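Cirkley Homeowners Board > Exterior > Masonry

Thread: Repointing a 1920s brick wall, lime or cement?

gravelpit_dan
Side wall of the house, two stories, north facing. The mortar is soft enough that I can rake it out with a house key in places, mostly below the bathroom window. Two quotes so far. First guy wants to grind everything out and repoint with Type S. Second guy says lime only and wants nearly double. The bricks themselves seem fine apart from a few spalled ones near the ground. Who's right?

oldtrowel
Second guy. Type S on brick from that period is too hard. Moisture has to leave through the joints. If the joints are harder and tighter than the brick, it leaves through the brick and the faces pop off in the first few freezes. I'd bet your spalled ones have already been patched with gray cement at some point. Go look.

gravelpit_dan
You're right, there is gray stuff around three of the four bad ones.

marlene_k
I'd be careful about saying all old brick is soft. We had a 1926 house with very hard face brick on the street side and soft common brick everywhere else. The mason used different mixes on the two and it has been fine. Scratch one with a nail somewhere out of sight before you decide anything.

oldtrowel
Fair point on the face brick. I'd still not put Type S on it. Type O at the hardest.

Bswindle
Type N has been on my garage for 15 years, no problems. People on this board get religious about lime. The contractor who actually looked at the wall knows more than we do.

oldtrowel
When was the garage built?

Bswindle
1971.

oldtrowel
Then it was built with cement mortar and modern brick and N is the right thing for it. That tells him nothing about a 1920s wall.

gravelpit_dan
Did the nail test. It scratches easily and leaves orange powder. So soft, I guess. Next question is color. The old mortar is a dirty tan, and my wife wants dark joints because she saw them on a house in the Vundico development. Is that a bad idea?

yhonda
I went through this two years ago, so here is the long version.

Dark joints make a wall read as one big surface. Light joints make you see each brick. If your bricks vary a lot in color and size, as old ones do, light joints make the place look busy and dark ones calm it down. The catch is that on a red wall, dark joints can make the whole side of a house look heavy, especially on the north where it never gets direct sun. Look at it from the sidewalk and also from close up along the wall, because you get two different impressions. Standing close and looking along it, the courses bunch together and the joints do most of the work.

The render below is deep red brick in running bond with nearly black joints, seen at a steep angle. It's darker than most people would want on a house, but it shows how the joints turn into stripes as the wall runs away from you.
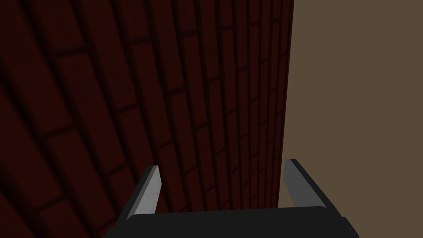
How I made samples

1. Buy the sand first. Most of the color in lime mortar comes from the sand, and a pigment will only push it so far. I used a brown sand from Kinnunen, the yard out by the rail crossing. Ask for it washed and get all of it in one load.

2. Mix small batches and write the ratio on the bucket. I did five batches with different amounts of black iron oxide. Weigh the pigment on a kitchen scale. Do not measure it with a spoon.

3. Point about a square foot with each one, low down and around the back. Leave them alone for a month. Lime mortar dries a lot lighter than it goes on, and the one I liked wet was the one I liked least dry.

4. Look at them at different times of day. Around 4 in the afternoon in April is when mine looked the most like it does the rest of the year.

I ended up with a medium brown, well short of black.

Yuto Honda

marlene_k
Good writeup. I'd add that pigment over a certain share of the binder weakens the mix. The bag will give a limit. Stay well under it.

Bswindle
A month to look at five squares of mortar. He's going to lose the season.

yhonda
He might. I lost mine and did the wall the next spring. It had been standing there for 90 years so I didn't think one more winter would hurt.

oldtrowel
Agree with waiting. Also, lime doesn't like being put in late. It needs weeks without frost, and the joints need to be kept damp with burlap for the first several days. If you're starting after the leaves are down you're asking for it to fall out.

Bswindle
Another reason to use N, it's cured before any of that matters.

oldtrowel
We covered N.

gravelpit_dan
OK, lime, and I'll do samples. How do I get the old joints out? The first contractor said angle grinder on all of it.

oldtrowel
Soft mortar comes out with a plugging chisel and a light hammer. Go in two to two and a half times the joint width. Grinders are fine down the middle of a wide bed joint if the person holding it is good. On the vertical joints they overrun and nick the brick above and below, and you will see every nick forever.

marlene_k
An oscillating tool with a carbide blade is a decent middle ground. Slow, but I did our whole chimney that way. I went through 15 blades. Wear a real respirator, not a paper mask. Silica dust.

tessellate
Has anyone used the Ninia bagged lime mix? The store near me carries it and it's pre-colored, which would skip the whole sand business.

yhonda
I tried one bag on the garden wall. It worked well enough to handle. The color on the bag was not the color I got, and there were only four to choose from. For a small repair I'd use it again. For a whole side of a house I'd rather mix.

marlene_k
Check the bag for cement content too. Some things sold as lime mortar have a fair amount of portland in them.

gravelpit_dan
Update. Called the second contractor back. He'll do a sample panel at no charge and said he'd normally insist on one anyway. The first one told me sample panels are for museums. Going with the second. He wants to replace the four bad bricks with salvage and thinks he can find a match.

oldtrowel
Good sign. Ask him what he's doing about the ground level down there too. If soil or a flower bed is up against the brick, the bottom courses will stay wet whatever you point them with.

gravelpit_dan
There is a flower bed. It's my wife's.

Bswindle
Good luck with that one.

marlene_k
Ours got moved out a foot and we put gravel in the gap. The hostas were fine.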